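葬祭実務概論 第11回 配布資料
葬儀後の会食と返礼
担当:ナソロ・モハメディ(Nassoro Mohamedi)
授業日:2026年6月20日(土)

前回の訂正
前回の資料で、火葬許可証を葬儀社が保管したまま納骨まで預かるように読める箇所がありました。火葬後に証印の入った許可証は骨壺とともに遺族に返すのが通例で、納骨の際に墓地や納骨堂の管理者へ提出します。骨箱に一緒に入れて返すことが多く、その旨を遺族に口頭で伝えます。前回のノートの該当箇所を直しておいてください。

今回の範囲
教科書の第7章のうち、通夜後・葬儀後の会食と、香典および供物への返礼を扱います。法要の式次第は次回です。宗派ごとの作法の違いは必要なところだけ触れます。

1. 用語

通夜振る舞い
通夜の後、弔問客に出す飲食。大皿料理を囲む形が多いが、地域によっては一般の弔問客には出さず、親族だけの席とする。菓子折りや商品券を渡して代える地域もある。

精進落とし
もともとは忌明けに、肉や魚を断っていた遺族が通常の食事に戻る区切りの席。現在は火葬の後、または繰り上げ初七日の後に、僧侶と世話になった人をねぎらう席を指すことが多い。「精進上げ」「お斎」など呼び名が揺れる。お斎は法要後の会食一般も指すので、打ち合わせでは遺族がどちらの意味で使っているかを確かめる。

献杯
故人に杯を捧げること。乾杯とは異なり、杯を高く上げず、打ち合わせず、拍手もしない。

陰膳
故人のために用意する膳。遺影や位牌の前に置く。会席の料理と同じものを出す場合と、別に小さな膳を用意する場合がある。

会葬御礼
弔問や会葬そのものに対する返礼。香典の有無や金額にかかわらず、受付で全員に渡す。

香典返し
香典に対する返礼。忌明けに送るのが本来の形で、葬儀当日に渡すものを即日返し(当日返し)という。

会葬御礼と香典返しは別のものです。即日返しを行う場合に、同じ袋に入れて渡すため混同されやすく、請求書でも一行にまとめられていることがあります。見積もりの段階で項目を分けて書いてください。

2. 会食の打ち合わせ

通夜振る舞いと精進落としでは、人数の決め方がまったく違います。

通夜振る舞いは人数が読めません。弔問客の数は当日まで分からず、席に着く人の割合も地域で変わります。大皿で出し、追加ができる品目をあらかじめ決めておきます。追加の締め切り時刻を料理店に確認し、喪主ではなく、世話役か親族の誰か一人を追加の判断者として決めてもらいます。通夜の最中に喪主へ料理の追加を尋ねに行くのは避けます。

精進落としは原則として一人一膳なので、人数を確定させます。確定の期限は料理店によって異なりますが、通夜の終了後に最終確認をするのが一般的です。僧侶が出席するかどうか、陰膳を含めた数かどうかを必ず確認します。実習でもっとも多い誤りは、陰膳を人数に含めたか含めていないかの取り違えです。発注書には「人数」と「膳数」を別の欄に書きます。

確認する項目
・会場(会館内か、料理店か、自宅か)
・開始時刻と、火葬場からの移動時間
・出席人数、子どもの人数と年齢
・僧侶の出席の有無。辞退の場合は御膳料の用意
・陰膳の有無
・アレルギー、宗教上の制限、刻み食などの対応
・飲み物(酒類を出すか、車で来る人の割合)
・送迎バスの有無と出発時刻
・席次
・献杯の挨拶をする人

アレルギーの確認は、代表者に「ありますか」と一度聞くだけでは不十分です。遠方の親族の事情を喪主が知らないことは珍しくありません。出席者の名簿を作ってもらい、名前の横に書き込む形にすると漏れが減ります。

料理の内容について
精進落としという名前でも、現在は肉や魚を使った料理が普通に出ます。ただし、鯛や伊勢海老のように慶事を連想させる食材は避けるのが慣例です。故人の好物だったので出したい、という希望があれば、その旨を親族に伝えたうえで出して構いません。赤飯についても、地域によっては弔事に用います。標準の作法を理由に土地の慣習を訂正しないこと。

器
会席の器は料理店側が用意します。会館の備品を使う場合、派手な絵柄や金彩の強いものは外しておきます。色物の器が一律に不可ということはなく、料理店が季節に合わせて選んだものを使うこともあります。遺族が自宅の器を使いたいと申し出たときは、枚数と返却方法を書面に残し、受け渡しの際に欠けや傷を双方で確認します。

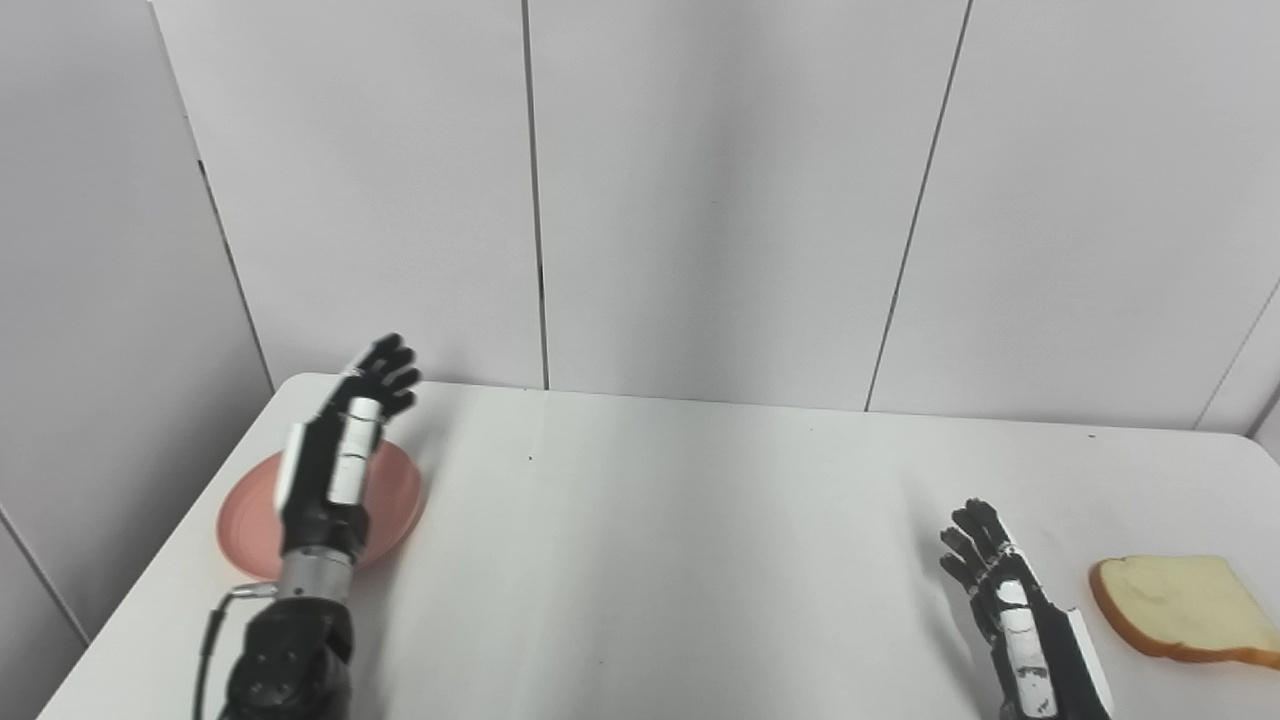 白いテーブルの上のサーモンピンクの丸皿

自宅で会食を行う例は減っていますが、小規模な家族葬の後に自宅へ戻って食事をするという希望はあります。仕出しを取る場合は、器が使い捨てか回収かを確認し、回収であれば日時と置き場所を遺族に伝えておきます。葬儀の翌日は役所や金融機関の用事で家を空けることが多いため、玄関先で回収できる形が望ましい。

3. 席次と進行

席次の基本
上座は祭壇または遺影に近い側とし、僧侶が出席する場合はその席にもっとも近い位置に案内します。僧侶の隣に喪主が座る形と、喪主は末席に座る形があり、地域で分かれます。続いて世話役、職場関係者、友人、親族の順に置き、遺族は末席に座るのが原則です。通夜振る舞いでは僧侶以外の席を決めないことが多い。

席札を使う場合、文字の誤りが起きやすいのは旧字体の姓です。「斎」「齋」「斉」「齊」、「辺」「邉」「邊」は名簿の段階で喪主に見てもらいます。

進行の例(精進落とし)
着席の案内
喪主または親族代表の挨拶
献杯
会食
喪主または親族代表の締めの挨拶
返礼品の引き渡し、散会

挨拶の文例(始め)
「本日はお忙しい中、最後までお見送りいただき、誠にありがとうございました。おかげさまで葬儀を滞りなく終えることができました。ささやかではございますが、お食事をご用意いたしました。故人の思い出などをお聞かせいただきながら、お召し上がりください。」

挨拶の文例(締め)
「本日は長い時間お付き合いいただき、ありがとうございました。お疲れのことと存じますので、このあたりでお開きとさせていただきます。今後とも変わらぬお付き合いをお願い申し上げます。どうぞお気をつけてお帰りください。」

文例をそのまま渡すと、読み上げるだけになってしまう喪主と、かえって緊張する喪主がいます。長い挨拶が難しいようなら、始めの挨拶と献杯を同じ人がまとめて行っても差し支えありません。忌み言葉(重ね重ね、たびたび、など)は文例を直すときに混入しやすいので、司会原稿と同じように読み合わせをします。

献杯の発声は、故人の兄弟や古い友人に頼むことが多い。依頼は喪主から直接してもらい、担当者は席に着く前に本人へ段取りを伝えます。声は控えめに、という点だけ添えれば足ります。

浄土真宗では霊前への供養という考え方をとらないため、陰膳を用意しないのが本来です。それでも遺族が希望する例はあり、その場合は寺院の意向を確認します。

4. 返礼品

4-1 会葬御礼
礼状を添えた小さな品を渡します。タオル、ハンカチ、茶、海苔などが多い。数が読めないため、余った分を返品できる契約にしておくのが普通です。礼状には句読点を打たない慣習がありますが、読みやすさのために打つ例も増えました。どちらでも構いません。一枚の中で混在させないこと。

4-2 香典返し
額の目安は、いただいた香典の半額から三分の一です。「半返し」という言葉が広く知られていますが、地域差が大きく、親族からの高額の香典に半額を返すとかえって失礼とされる場合もあります。一家の働き手を亡くした遺族については、目安より少ない額でも差し支えないとされています。

時期は忌明けが基準です。仏式では四十九日の後、神式では五十日祭の後、キリスト教では本来返礼の習慣がありませんが、日本では一か月を過ぎた頃に送ることが多い。四十九日が三か月にまたがるときに、繰り上げて法要を行う家もあります。送付の時期は実際の法要の日取りに合わせて相談します。

品物はいわゆる消えもの(食品、洗剤など)がよく選ばれます。カタログギフトは金額が分かりやすく、相手が選べるという利点がある一方、高齢の方が申し込まないまま期限を過ぎることがあります。肉や魚、酒は避けるのが一般的ですが、カタログの中に含まれている分は問題にしません。

のし紙(掛け紙)
水引は黒白または双銀の結び切り。関西を中心に黄白を用いる地域がある。
表書きは「志」が宗教を問わず使いやすい。西日本の一部で「満中陰志」、神式で「偲び草」など。
名入れは「○○家」または喪主の姓。
配送の場合は内のし、手渡しの場合は外のしが多い。
弔事用の掛け紙には熨斗(右上の飾り)が付かないため、正確には「掛け紙」という。現場では「のし」と呼んでいるので、両方の言い方を覚えておく。

4-3 即日返し
受付で全員に同じ品を渡し、高額の香典をいただいた方にだけ忌明けに改めて送る形です。遺族の手間が減り、送料もかかりません。反面、当日の品の数を多めに用意しなければならず、受付での渡し間違いも起こります。会葬御礼と即日返しの紙袋の色を変える、引換券を使うなどの方法があります。

4-4 返礼をしない場合
香典を辞退した場合は当然、香典返しは発生しません。ただし会葬御礼は渡すことが多い。会社名義の香典で経費から出ているものには、返礼を要しないのが原則です。連名で少額ずつ包まれた香典には、個別に返すのが難しければ、職場で分けられる菓子などを送ります。故人の遺志で寄付に充てた場合は、寄付先と経緯を記した礼状を送ります。弔電のみをいただいた方には礼状を出します。

5. 香典帳の整理

返礼の作業は、香典帳が正しく作られているかどうかでほとんど決まります。受付を終えた当日中に、芳名帳、香典袋、現金の三つを照合し、合計を出席した親族二名以上で確かめてもらいます。葬儀社の担当者は現金に触れません。これは第2回で扱ったとおりです。

香典帳の列
・受付番号
・氏名(ふりがな)
・住所、郵便番号、電話番号
・金額
・故人または遺族との関係
・供花、供物、弔電の有無
・即日返しを渡したか
・追加の返礼の要否、品名、発送日
・備考

実習では管理ソフトのStisellを使います。取り込み用のひな形は実習室の端末に入れてあります。Stisellでは連名の香典を一行で登録すると、代表者以外の名前が宛名印刷に反映されません。連名の場合は行を分け、金額欄は代表者の行にだけ入れてください。供花の名札の表記と芳名帳の表記が違うときは、備考欄に両方を残します。

中袋に金額が書かれていない、あるいは表書きの金額と中身が違う場合、その場で親族に確認してもらい、実際の金額と記載の金額を両方記録します。訂正液は使わず、二重線で消して横に書きます。

6. 事例検討

次の事例は授業用に匿名化したものです。会館名は教材上の名称で統一しています。

事例A(Morden会館)
喪主は長男。2月の葬儀で、会葬者のうち26名が精進落としに出席と確定。僧侶は辞退。陰膳を希望。発注は26膳で行われ、当日一膳足りなくなった。
検討点:どの時点で誰が確認すべきだったか。不足が分かった後、会場担当者が取り得る対応を挙げる。御膳料の扱いはどうなるか。

事例B(Brotico会館)
即日返しを520個用意。香典の受付が終わった後、会葬御礼だけを受け取って帰った人がいることが分かった。引換券は使っていない。
検討点:香典帳と残数の照合でどこまで特定できるか。特定できない人への対応を、遺族にどう説明するか。

事例C(Simiyuホール)
喪主は香典を辞退する意向だったが、通知が一部の親族に伝わらず、当日数名が香典を持参した。受付係は判断に迷い、一部は受け取り、一部は断った。
検討点:辞退の通知の文面と伝え方。受付係への事前の指示。受け取った分の返礼。断られた側への説明を誰が行うか。

事例Aは先週の班で話し合い、発表は班ごとに5分以内とします。BとCは各自で読み、どちらか一方について書いてください。Cは正解が一つに定まらない事例なので、結論よりも判断の順序が分かるように書くこと。

7. よくある質問への補足

香典返しを受け取ったら礼状を出すべきか
お礼の返信は不要とされています。「不祝儀が続く」という考え方によるものです。届いたことを知らせたい場合は、電話や短い便りで、遺族の体調を気遣う言葉とともに伝えます。遺族から相談を受けることもあるので、不要だが出しても失礼ではない、と答えられるようにしておいてください。

忌明け後に香典が届いた場合
受け取ってから一、二週間のうちに返礼を送ります。表書きは同じで構いません。

喪中に中元・歳暮を贈ってよいか
差し支えありません。紅白の水引を避け、無地の掛け紙を用います。忌明け前であれば時期をずらします。

会食を省略したい場合
折詰を渡す形が一般的です。持ち帰りにする場合は、夏場の保存と当日中に食べてもらう旨の案内を必ず入れます。予定が長引いて火葬場から直接帰る人がいるときは、出発前に渡せるように手配します。

課題
1 事例BまたはCについて、検討点に沿って1枚以内にまとめる。
2 自分の出身地または現在住んでいる地域の通夜振る舞いの慣習を、家族や知人に聞いて書く。聞いた相手の年代を添える。名前は書かない。
3 挨拶の文例(始め)を、僧侶が出席している場合に合わせて書き直す。

提出は次回の授業の開始時。手書き、印刷のどちらでも可。欠席する場合は事務室の提出箱に入れてください。

次回
法要の式次第と案内状。教科書の第8章を読んでおくこと。掛け紙の実習の続きを冒頭に行うので、筆ペン(薄墨と濃墨の両方)を持参してください。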